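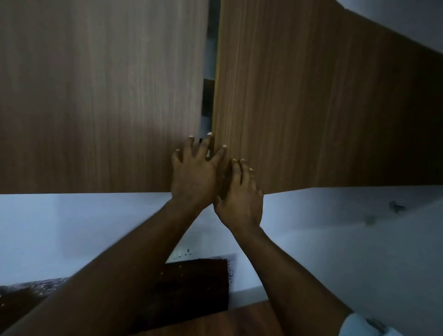 News > Housing > Building Standards

Britthorpe tightens fixing rules for tall storage units in rental housing

Landlords in Britthorpe will have to anchor tall cabinets and wardrobes to the wall under a change to the town's rental housing code that takes effect in February. The rule covers any freestanding storage unit more than 70 inches high that is supplied as part of a furnished tenancy. Built-in units are exempt, as are pieces owned by the tenant.

The revised section requires a minimum of 2 anchor points per unit, set into studs or solid masonry. Drywall plugs alone will no longer be accepted. Where studs do not line up with the back of the unit, the installer may fix a horizontal rail to the wall and attach the unit to the rail. Each anchor must hold a static pull of 100 pounds, applied at the top edge with the doors open.

The previous code asked only that furniture be "stable in normal use." Inspectors read that wording in different ways, according to Estrella Salinas, who heads the town's housing inspection office. A unit could pass in one apartment and fail in the next on the same floor.

"The old text gave us no number to test against," Salinas said. "An inspector pushed on the side panel and made a judgment. Now there is a load and a place to apply it."

Doors are treated separately. Hinged doors on units above the height limit must stay closed without a latch when the unit is level, and hinge screws must be tight at the time of inspection. Units standing on carpet have to be leveled with shims or adjustable feet before the anchors are set, so that the brackets do not carry the lean. Adhesive straps are not permitted.

Refugio Cárdenas, a property manager with Escobedo, a firm that rents furnished apartments near the rail station, said the hardware was cheap but the labor would add up in older buildings. Plaster over lath makes studs hard to find, he said, and some of the exterior walls are hollow block. He asked the town to publish a fixing detail for block before inspections begin. Salinas said a drawing was being prepared.

Tenants may request an inspection at no charge. A landlord whose unit fails has 2 weeks to anchor or remove it, and the inspector will then return for a second visit. Fines apply only after that visit.

The inspection office will accept photographs of the brackets as evidence of a repair, provided the wall, the bracket and the top of the unit are all shown. Forms will be available at the front counter from 9 a.m.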